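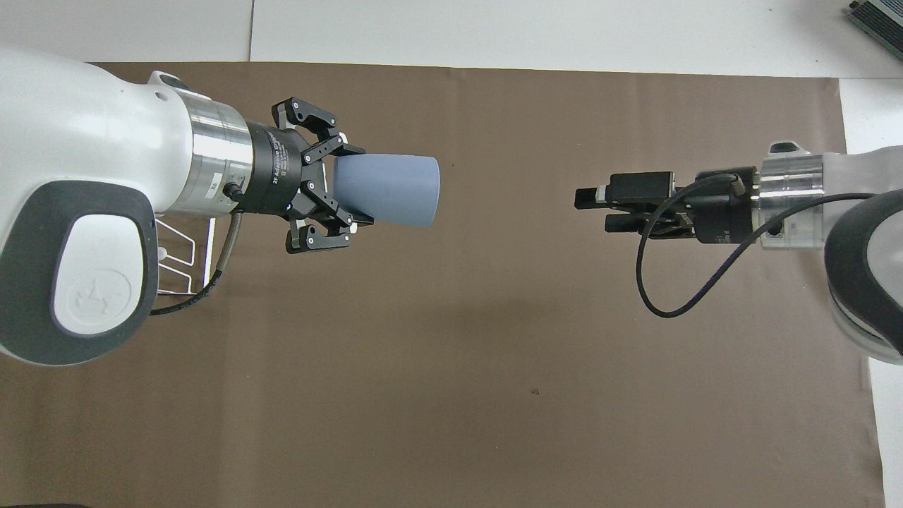 Laryea lines its worktables with brown paper. Mahlet Wolde, who runs the finishing room, buys it by the roll and has firm opinions about the weight of it.

"Thin paper wrinkles under a foot ring and you get a false reading on wobble," she said. "Heavy paper lies down by itself after a day. We don't tape it. Tape leaves a ridge, and a ridge is the same as a wrinkle."

The workshop makes cups, and only cups. There are 39 shapes in the catalog, most of them plain tapers with no handle, wider at the rim than at the base. Wolde joined as a glazer and took over finishing in June, when Jozef Jacobs moved to the kiln side. The two still share a bench log, a ruled notebook in which every rejected piece gets a line.

Asked what the most common entry is, she opened it and read down the page. "Rim, rim, foot, rim, color, rim."

The rim is the hard part of a tapered cup, in her account. The wall is thinnest there and moves first in the kiln. A cup that went in round can come out oval by up to 2 millimeters, and a customer will feel that on the lip before seeing it. Her people check the opening with a ring gauge, then set the cup upside down on a flat plate and look for light under the edge.

"You turn it a quarter and look again. If you only look once you will pass a bad one."

Color gets less time but causes more argument. The pale blues are sold under the name Dirora and are fired to a matte surface. Matte glaze shows handling more than gloss does. Skin oil darkens it, and a metal tool dragged across it leaves a gray line that has to be rubbed out with a mild abrasive. Wolde's rule is that a matte cup is picked up near the base, where the wall is stiff and where a mark matters least.

"People want to hold a cup at the top, the way they would drink from it. I spend the first week breaking that habit."

The tables are white under the paper. Jacobs wanted them gray, on the grounds that pale glazes read more truly against a mid tone. Wolde says the brown paper settled the matter. "Against white, a light blue looks dirty. Against brown, it looks like what it is. He agrees with that. He does not agree that it was my idea."

Cups that pass are wrapped singly and packed nine to a box, base down, with a card divider between rows. An earlier box held them on their sides. It shipped more cups per pallet, and Wolde would not say how many came back broken. The log for that period runs to 57 pages.

She is now working through a change to the foot. The current one is ground flat after firing. The new one, for a range called Ginico, will be left with a slight bevel so that it does not catch on a shelf edge. Test pieces are numbered in pencil on the underside.

"The bevel is easy. Getting it the same on every cup is slow," she said, and went back to the plate with the next one.

Contact the editor | © Urnard | Back to top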